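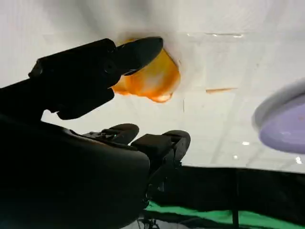
Chapter 4
Table Surfaces, Spills and Residues

4.1 Scope of the chapter

The previous chapter dealt with floors and with the removal of dry soil. This chapter considers the horizontal surfaces on which food is set down, served and eaten. These include dining tables, kitchen benches, serving counters and the trays used in canteens and care homes. Such surfaces are cleaned more often than any other part of a building, and usually in less time.

A table wiped after each meal in a household that eats there three times a day receives well over a thousand cleaning cycles in 365 days. In a cafeteria the same number may be reached within a few months. Small errors of method, such as an unsuitable cloth or a cleaner left to dry on the surface, are therefore repeated until they become visible as dulling, scratching or discolouration.

On completing the chapter, the reader should be able to distinguish the main classes of food residue, select a method suited to both residue and surface, and record the result in the form set out in Section 4.6.

4.2 Terms used

Spill. Food or liquid that has left its plate or container and rests on the surface as a recognizable body. A spill has bulk and can be lifted or scooped.

Streak. An elongated deposit, much longer than it is wide. Streaks may be left by a utensil, by a sleeve or by the item itself when it is moved. The shape alone does not establish which of these has occurred.

Speck. A deposit too small to be lifted by hand. Specks may be food, dust or defects in the surface finish, and the three are readily confused.

Film. A thin, continuous layer, often of fat or sugar, seen mainly by its effect on gloss.

Stain. Colour that remains after all removable material has been taken away. The term should not be used before cleaning has been attempted.

The last point is frequently neglected. A mark reported as a stain may prove to be nothing more than a dried streak, and abrasive treatment of a dried streak can do permanent harm to the finish beneath it.

4.3 Gloss and colour of the surface

White, high-gloss tabletops show coloured residues clearly. An orange or brown deposit stands out against white even when it is very thin. Pale residues behave differently. Milk, rice starch and clear syrups may be almost invisible on a white surface when viewed from directly overhead, and are better detected by lowering the eye and looking along the table toward a window or lamp.

Gloss also introduces a source of error. Reflections from overhead fittings can hide a film or be mistaken for one. The inspector should view the surface from at least two positions before recording it as clean. A reflection shifts as the viewpoint changes – a residue does not.

Dark and patterned surfaces conceal coloured residues but show fingerprints and water marks. They are not easier to keep clean, although they are often chosen in that belief.

4.4 Classes of food residue

Residues are grouped in this book according to the component that governs their removal.

Sugar residues. These include jam, juice, honey and glazes. They dissolve in warm water but become tacky as they dry. A cloth that is merely damp will spread them.

Protein residues. Egg and milk are the common cases. Protein sets when heated and bonds more firmly to the surface. The first wipe should be made with cool water and a mild detergent.

Fat residues. Butter, oil and meat drippings require detergent. Plain water moves fat from one place to another.

Pigmented residues. Turmeric, beet, tomato and berries carry colours that can enter worn or porous finishes. Time is the controlling factor, and treatment should not wait for the end of the meal.

Most foods belong to more than one class. A sauce may contain sugar, fat and pigment together, and the procedure is then chosen for the component most likely to damage the surface.

4.5 Order of work

The following sequence applies to all hard, sealed tabletops.

Plates, cups and cutlery are removed first. A plate left near the edge of the working area interrupts the stroke of the cloth and shelters residue along its rim. Solid items are then lifted straight up. They should not be pushed or dragged, as this turns a spill into a streak and enlarges the area to be treated. Soft or wet items are lifted with a flat scraper and a folded towel.

The remaining residue is wiped from its outer limit toward the centre, turning the cloth to a clean face after each pass. Detergent is applied where the class of residue calls for it, then rinsed off with a second cloth. The surface is dried and inspected as described in Section 4.3.

4.6 Recording

Where a surface is shared, a brief written record is advisable. A weekly sheet is generally sufficient, giving 52 entries per table in a year. Each entry should state the location, the class of residue if known, the method used and any mark remaining. The neutral word "mark" is preferred until its nature has been determined.

Section 4.7 applies these procedures to laminate, sealed timber, glass and stone in turn, beginning with laminate.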